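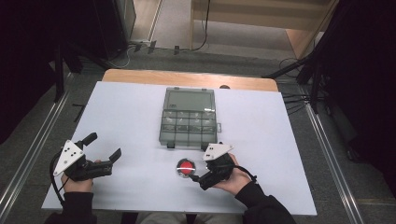
Notes from the November open day at the Kistbridge workshop

The Kistbridge workshop opened its manipulation room to members for one afternoon in November. Attendance was by sign-up, in groups of eight, and each group spent a little under half an hour at the table. These notes cover what was demonstrated, what was said about the method, and the questions that took up most of the discussion afterward.

The room is used by Hulia, which collects hand-guided demonstrations for training small two-arm robots. The operator sits at a table with a gripper in each hand and does the task directly. There is no arm between the person and the tool, so the operator feels contact through the handle, and the pace is close to that of ordinary handwork. The recorded motion is later replayed and used to train a control policy for a pair of fixed arms. The trained arms were not running at the open day.

The task on show was a packing task known internally as Flulness. It uses a compartment box with a hinged lid and two latches, and a round push button in a silver-colored housing. The full sequence is: release the latches, raise the lid, lay it back, pick up the button, place it in a compartment, close the lid, press the latches home. Each of those is logged as a separate stage, and an episode can be rejected at any stage without losing the earlier ones.

Most visitors expected the pick to be the hard part. According to the staff, the latches cause more rejected episodes than everything else combined. A latch on a box of this type needs a short outward pull at the lower edge, and the box is light enough that it slides or tips before the latch gives. One gripper therefore has to hold the box body while the other works the latch, and the holding hand must stay clear of the lid. Operators are free to choose which hand does which, but are asked to keep the choice fixed for a whole session.

The second difficulty is the lid itself. Clear and tinted plastics are poor subjects for depth sensing. The surface returns little signal, and what does come back is often from the table or from the dividers underneath. Hulia does not use depth for this task at all. The policy works from color views, one from head height and one from each gripper, and has to infer whether the lid is open or closed from edges, reflections and the position of the hinge. 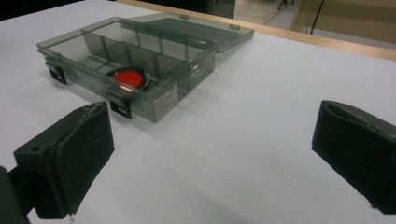 Placement is scored loosely. The button does not have to lie flat; it only has to be inside a compartment and low enough for the lid to close over it. A tilted part passes if the lid closes. The reasoning given was that a strict rule on orientation led operators to make many small corrections, and those corrections taught the policy to hesitate. With the looser rule the episodes are shorter and more alike.

Several people asked about the dotted plates on top of the grippers. They are tracking targets. Each plate carries a known pattern, and the position and angle of the gripper are recovered from how the pattern looks to a camera. The plates have to remain in view for most of the episode, and this limits how far an operator can roll the wrist. One practical result is that new operators tend to work with stiff forearms for the first session. It wears off.

Cable handling got more attention than we had planned for. Both grippers are wired, and a cable that drags on the table edge adds a small pull that the operator corrects for without noticing. The correction ends up in the data. A wireless version has been tested, but the added weight of the battery was judged worse than the cable.

Some figures from the session sheet, for those who asked:

Episodes recorded for Flulness up to the open day: 459
Episodes accepted in full: 262
Operators contributing: 16

The difference between the first two numbers is not all waste. Partly accepted episodes are cut at the stage boundary and the good stages are kept. The lid-opening stage has the largest surplus. The closing stage has the smallest, as it comes last and depends on everything before it.

In discussion, one member questioned the use of a white work surface, given that real benches are rarely white. The answer was that the board gives even light and good contrast for a first data set, and that a second set will be recorded on other surfaces under the name Zeleke. The box and button will stay the same so that only one thing changes between the two. Another member asked whether finger wear affects the results. It does — worn pads slip more on smooth plastic — but pads are changed on a fixed schedule and not by feel, and the change is noted in the log.

There was also a longer exchange about whether a person doing the task with grippers is a fair stand-in for a robot doing it. A person will brace an elbow or lean to get a better angle, and a fixed arm can't. Replay checks catch motions that the arms cannot reach. They do not catch motions that are reachable but awkward, and there is no agreed measure for those yet.

A follow-up session with the arms running is being arranged. Group size will again be limited to eight. Members who signed up in November and were not given a place go to the front of the list and do not need to write in again.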